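Zemomby shoe-sorting study: frequently asked questions

Last updated April 5, 2022

What is the study about?
We wanted to know whether a robot arm can learn to handle footwear from people who demonstrate the work with hand-held grippers. The grippers have the same kind of fingers as the ones the policy controls later, so no one has to drive a robot during collection.

How much data did you use?
The full set has 3798 demonstrations. Anything with a tracking dropout was removed before that count was made.

Why footwear?
Shoes and sandals come in pairs, they bend, and they can be held in many places. A strap gives the fingers a thin thing to close on. A thick sole does not, and the policy has to choose between them.

What is the Wavley baseline?
Wavley is our earlier policy. It sees only the wrist views. The new one, Flukus, also takes a head view during training and drops it at run time.

How do the two compare?
We ran 60 trials per policy on the same 10 pairs. Flukus put down both shoes of a pair side by side more often than Wavley did. The gap was widest on thong sandals and close to nothing on sneakers.

Where does it still fail?
Mostly on the second shoe. The first one goes down well, then the policy reaches for the other at an angle that pushes it away — we see this with both policies. More data of the same kind did not fix it.

Do demonstrators need training?
A short practice session is enough. We ask them to move at a normal pace and to keep both grippers in use.

Will the data be released?
Yes, in May, under the name Maruyama, with the wrist and head views of each demonstration kept together.

What do the views look like?
Sandals on the work table, from a gripper and from head height:

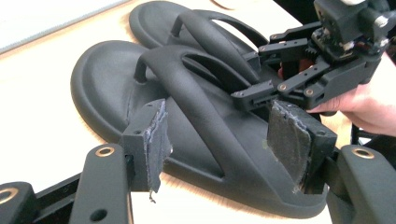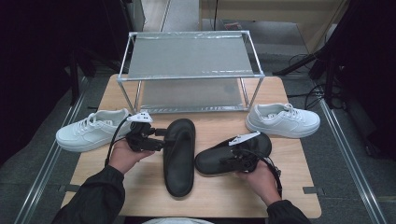
Comments (2)

Shabani Rotich
Did you try keeping the head view at run time as well? I would expect it to help with the second shoe, where the wrist views tell you little until you are already close.

Do-yoon Hyun
We did, on a small set. It helped with the reach but made the policy slower to let go, so we left it out of the reported numbers. It will be in the release notes.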